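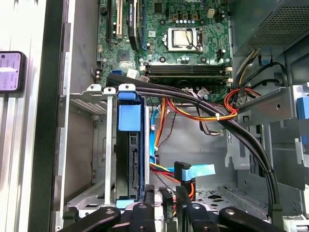
Inside the Office Tower
Posted Saturday, July 29, 2023, by Karabo Nel

The front desk at Nkuna ran on the same desktop tower for years before it was retired and sent over to the Lestby workshop. The memory, the drive and the power supply will go into the spares bin if they test good. The case itself will be kept for the beginners' class in October.

The board is green, with the processor in its socket and the cooler off. The memory slots run just below the socket, and the expansion slots are off to the left. The power supply has a mesh vent, and its yellow, black and red wires come out underneath and run down the side.
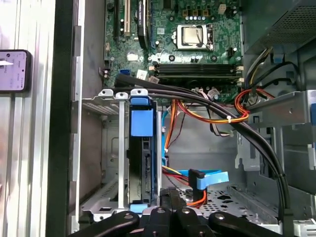 Board, cables and drive cage. The drive is in its blue caddy, and the floor of the case is perforated metal.

The black cable bundle takes up most of the space in the middle. A second loop of orange, red and yellow wires hangs by it, held with a white tie. We will leave the ties on until the drive is out, then cut them and sort the cables by connector.

The drive comes out before anything else. It sits in a blue plastic caddy with the green circuit board facing out, so it needs to be held by the edges. Anyone doing this at home should unplug both cables first

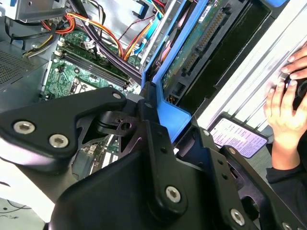
and put the drive straight into an antistatic bag. Ours go on the Jumodberg shelf with a slip giving the machine they came from. Drives are wiped at the end of the month. The last batch took 155 minutes per drive, so we start them in the morning.

The data cable is light blue and bends in a wide loop. Next to it is a black power connector with yellow, red, black and orange wires. The cage is bare sheet steel with cut-outs and punched holes.
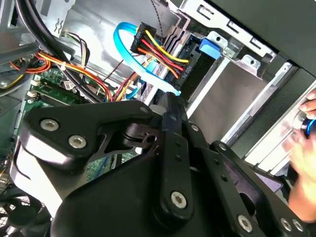 Parts Wanted

We can use working memory and drives of 60 GB and up. Leave them at the Fostar counter in a padded envelope with your name on it.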